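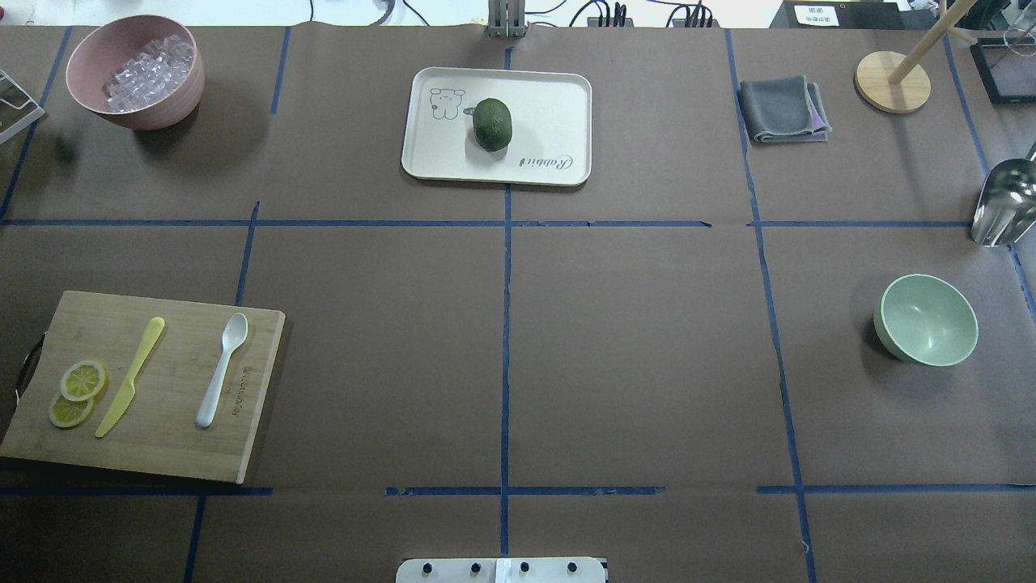 *Dindow bench, lemonade layout, tape grid on fresh brown paper*

**Ticket 49: arm drops short of the ice bowl**
Opened by: Yuzuki Uchida
Status: open, much happier than this morning

Got the whole layout running on the new grid and I love it! The green lime-looking fruit on the tray picks up great, lemon slices too (slowly, but wow). The pink bowl is the trouble. Every reach to the upper left panel stops 34 mm short and the wrist scoops air.

Tried so far:

- Re-homed all joints, no change
- Swapped the shoulder cable, no change
- Rolled back to the Skundlow config from December: better on the left, worse at the mint bowl
- Printed raw shoulder counts at full reach. Got 3,194 twice in a row, so at least it's wrong the same way every time

**10:40** Found something! The grid file still has the old panel width from the Cluresville table. Changed it and the miss went down to 2 mm. I may have yelled.

**11:15** Still a tiny lean toward the center line. The blue tape is a bit wobbly and has gaps in the lower row, so I'm going to measure from the table corner instead of the tape and redo the four touch points.

Can someone with the Urquijo login push the new grid file to the shared folder? Mine only reads.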